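Reading time: 5 min

3. The basket as a place for bread

3.1 Why an open basket

Most studies of how bread is kept in the home look at closed storage: the bin, the drawer, the plastic bag. Open baskets have had less attention, although they were in daily use in most of the kitchens we visited. Of the 11 households in the Vendholm survey, all but 2 kept a basket on a table or counter and used it for bread at least part of the time. The others sliced bread on a board and put it straight back in a bag.

We asked each household to keep a written log for 30 days. An entry was made each time bread was put into the basket or taken out, with a note on where the bread had been just before. The logs gave 390 usable entries. Entries with no starting place were left out, as were entries for fruit, mail and keys, which two households also kept in the basket.

The entries fall into a simple pattern. Bread seldom went straight from the shopping bag to the basket. It was put down on the table first, often right beside the basket, and moved over later when the rest of the table was cleared. We call this the waiting place. The length of the wait varied a great deal within a single household and we do not report an average for it. One log has a loaf waiting through an entire dinner and then going into the basket at bedtime. In another, the waiting place was also where the bread was cut, and the two uses could not be separated from the notes.

3.2 Shape of the basket

Woven baskets sold for bread differ in three ways that matter here: the slope of the sides, the thickness of the rim, and how open the weave is. Sides that slope outward leave an opening wider than the base. A long loaf can then be lowered in at a slight angle and will settle toward the middle. With straight sides the loaf has to be lined up before it is let go, and several households said that they simply left one end resting on the rim.

A thick rim makes the basket easier to lift with one hand, but it also raises the edge that the bread must clear. The households with thick-rimmed baskets wrote "on the rim" or "half in" more often than the rest. The survey is too small to say whether the rim was the cause, and baskets with thick rims also tended to be the larger ones.

An open weave lets crumbs fall through onto the table. Some people disliked this. In the Breduren homes a cloth was usually laid in the bottom, and the cloth, once in, stayed there until wash day. A ribbed floor caught crumbs between the rows, and two logs mention turning the basket over above the sink to get them out.

3.3 Setting out the table

For the work on placement we wanted a plain surface, with nothing on it that would suggest where a loaf should go. Patterned tablecloths and place mats had a clear effect in the homes, where bread was very often set down along a printed border. Figure 3 shows the surface and one arrangement of basket and loaf. The basket is rectangular with rounded corners and is set at a diagonal, as it was in most of the kitchens. The loaf is a twisted one. Twisted loaves are harder to judge by eye than a plain tin loaf, as the thickness changes along the length.

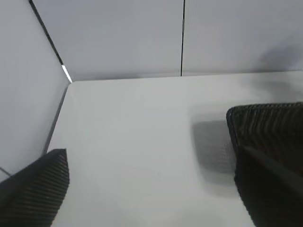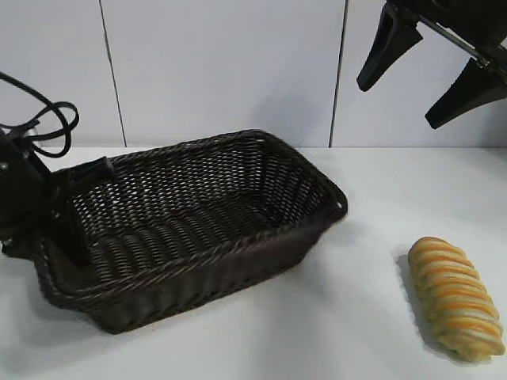 Figure 3. First view: the white tabletop with its light gray walls. Second view: the dark brown woven basket, with the striped loaf on the table.

Sarita Dwivedi, commenting on an earlier draft, disagreed with our use of the term waiting place. In her view it makes the basket sound like the proper home for bread and the table like a stop along the way, when in many families the bread belongs on the table as long as anyone is still eating, and the basket is only for afterward. She also asked whether we would have found the same pattern with rolls, which in her experience are tipped into the basket as soon as they come into the house.

We accept the first point in part. The term is kept because it was short and the log keepers understood it, but it should be read as a description of order only. On the second point the logs agree with her. Rolls went directly into the basket in most of the entries where they appear, and the few exceptions come from a single household in Grurnier that warmed its rolls on a tray.

3.4 Distance between loaf and basket

Log keepers were asked to mark the position of the loaf on a small printed outline of their own table. The marks are rough, and we sorted them only into near, middle and far. Near was the most common answer for whole loaves. Cut loaves were more often in the middle group, close to whoever had last used the knife.

The angle of the basket also played a part. When it stood square to the table edge, loaves were laid parallel to its long side. When it stood at a diagonal, the direction of the loaf followed no rule that we could find. Vrettos reports a similar result for serving dishes, with the difference that dishes were turned to match one another before a meal began.

One limit should be noted. The logs were kept in September, when windows in the survey homes were often open and bread was said to dry out quickly on the table. Several people wrote that they would leave a loaf out longer in winter. We have no winter logs, and the waiting place may be used differently then. Section 4 takes up the question of covered baskets, where the lid adds another step and the order of entries changes.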